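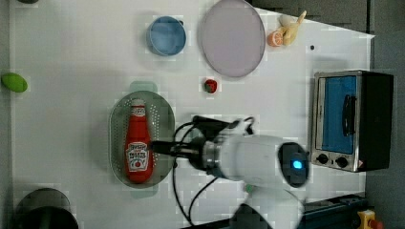 A colander with a ketchup bottle resting in it.

Search this encyclopedia Go

Colander

A colander is a bowl-shaped kitchen utensil with holes, used to drain liquid from solid food. It differs from a sieve in having a rigid wall and larger openings. Common materials are stainless steel, enameled steel, aluminum and plastic.

Drainage

The rate of drainage depends on the open area of the wall, the size of the holes and the depth of the food. Starch from pasta water can form a film across small holes and slow the flow. Oval patterns, such as those long made by the Rellbridge works, spread the load over a longer base and fit narrow sinks. The Rellbridge No. 71 has 354 holes in 20 rows — the rows nearest the rim are set farther apart to keep the edge stiff.

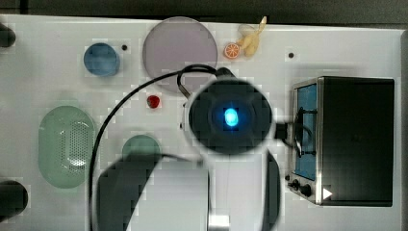
Yokoyama objects that hole count is a poor guide to speed, and that the shape of the base matters more once the bowl is over half full.

Plastic models soften if left against a hot pan. Tivo and Zostik both sell a version with a separate base that catches drips. The base must be emptied before the food is lifted out, or the lowest layer will sit in water.

We use cookies to improve your visit. Accept Manage settings

Serving

Drained food is usually moved to a plate or bowl at once. Pasta left in a colander sticks together as its surface dries. Salad greens may stay longer if the bowl is shaken every few minutes. 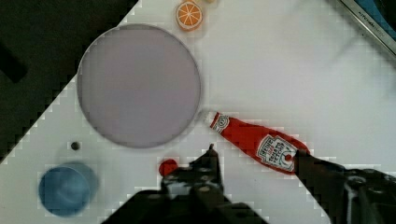 Care

Holes are cleared with a stiff brush under running water, working from the outside in. Enameled ware should be dried by hand — chips around the holes are the usual starting point for rust.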